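Nerkstead Bullet-Tip Marker, Red

White barrel, round red cap, and the cap tells you the color from clear across a desk. 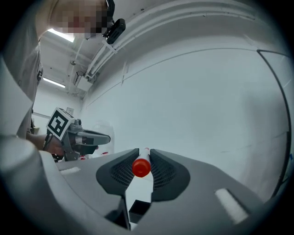

Why we like it

We go through a lot of markers at Restcombe, and this is the one that keeps disappearing from the sample drawer! The cap goes on with a proper click, the barrel is just fat enough to hold comfortably through a long afternoon of labeling, and the red is a real red -- bright, a little warm, easy to read under tube lights. Stand a few of them in a cup with the caps up and you can grab the right color without reading a thing.

The tip is a rounded bullet that gives you an even line whichever way you turn it. It's lovely on cardboard, good on masking tape, and fine on most plastic bins (give it a minute before you stack them). On thin copier paper it will bleed through, so keep a scrap sheet underneath.

Details

Item number: 412
Color: red
Tip: bullet, medium
Ink: permanent, low odor
Cap-off time: 45 minutes before the tip starts to dry
Sold: singly or in a box of 70

What goes with it

The Ots desk cup holds a good handful upright and has a weighted base. If you want something you can wipe off, look at the Putenell whiteboard marker instead. It has a softer tip and a longer cap, and the red is a shade darker.

Storage

Keep them flat if they'll sit for weeks. A marker kept upright with the tip at the top can write pale at first; lay it on its side overnight and it usually comes back.

Ordering

Boxes go out every Tuesday. Single markers ship with your next order or can be picked up at the front counter. Black and blue come in the same barrel, and green is due back in February -- we can't wait, we've missed it.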